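Buffet Service > Beverage Dispensers > Breltana Single Column

Breltana Single-Column Beverage Dispenser

November, by Bereket Belay
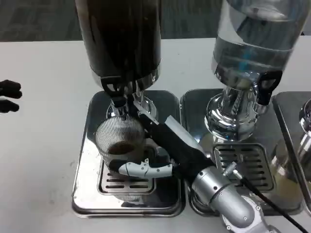 The Breltana is sold as a single station and is normally set up in a row of two or more, one drink per column. Each station consists of a cylindrical container, a chrome neck and base, a tap with a looped black handle, and a stainless steel drip tray with a slotted grate. Item number 966.

The transparent container suits water, juice and iced tea. It holds 7 liters. Coffee can be served from the same container, but it is not insulated and should be filled in smaller batches.

Clearance under the spout takes a standard 200 ml glass. Taller tumblers have to be tilted. Place the glass on the grate and press the handle back; flow stops on release.

Each tray is separate from its neighbor and lifts out for emptying. Allow 44 cm of table depth per station, including room for the guest's hand in front of the tap. The table must be level.

Cleaning: remove the tap before washing the container. Wipe chrome and steel with a soft cloth and mild detergent. Chlorine cleaners will pit the tray. Hard water leaves spots on the polished surface if it is left to air dry.

Spare taps, seals and grates are stocked by Grerness and fit the older Helach column as well. The Yimer tap has a different thread.

Contact | © Grerness Catering Equipment | Back to top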